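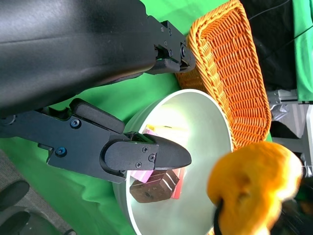
**shuz_yin** wrote:

Need a ruling on the candy for the welcome table, we open at 2 and I still haven't decided. Bowl or basket. Right now the chocolate is in the silver metal bowl on the green cloth, with the pink wrapped thing next to it, and the orange wicker basket is sitting behind it empty. I keep wanting to switch them. Bowl looks kinda cold to me?? Basket is cuter. But the bowl is easier to wipe out.

---

**penny_pacita** wrote:

Basket. Always basket. Line it with a napkin and done.

---

**F_Lennox** wrote:

Bowl. We did wicker at the Sonbridge open house and crumbs got down in the weave, plus one chocolate that got sat on by the sun all afternoon. Took me an hour with a toothbrush. Never again

---

**penny_pacita** wrote:

> crumbs got down in the weave

Napkin, Finlay. I said napkin.

---

**F_Lennox** wrote:

Napkin slides around. Kids pull it out. You weren't there

---

**brenda.y** wrote:

How many people you expecting? Matters more than the container imo. For 100 that bowl is gone in ten minutes and somebody has to keep refilling.

---

**shuz_yin** wrote:

214 signed up but Erlinda thinks maybe half show. I've got a backup bag under the table at Nenmont hall, just chocolate tho, nothing for people who dont eat it.

---

**brenda.y** wrote:

Then use both! Chocolate in the bowl, hard candy & gum in the basket. Wrapped stuff doesn't leave crumbs so Finlay can relax.

---

**F_Lennox** wrote:

Fine. I still wouldn't but fine

---

**erlinda_v** wrote:

Both is ok with me. Please move the green cloth so it hangs even on the front, last year it was way up on one side in all the photos. Name tags go left, candy right, sign in sheet in the middle. And keep the chocolate away from the window, its supposed to hit 26 C by lunch (Shuzhen that's almost 80).

---

**penny_pacita** wrote:

80 is nothing for a bar in a wrapper. Melts more like 90.

---

**F_Lennox** wrote:

Metal bowl in direct sun is not 80, Pacita

---

**penny_pacita** wrote:

so you're saying... basket

---

**shuz_yin** wrote:

lol ok. Going with both, bowl on the shady end. Can someone grab mints on the way, any kind, not the chalky ones. Need them by 1:30.

---

**brenda.y** wrote:

Got mints. Leaving now, text me if you need tape too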